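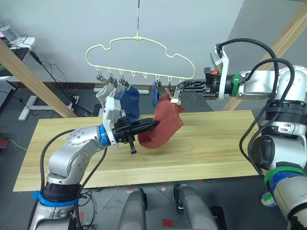 Stop 2: the Dotlow sock station

My favorite stop at the Hinby open day, September 2025! Dotlow is a two-arm kit that Prakia sells as a ready-to-run package, and its job here was hanging socks on a cloud-shaped hanger (pale yellow, very cute). One gripper pinches the rust-red sock low down while the other works the clothespin at the top – I could have watched for an hour.

Sidra Kiani from Prakia told me setup takes about 16 minutes, and new tasks are taught by hand. I'd love to try one with towels. Next up was the Magsi booth, one floor down.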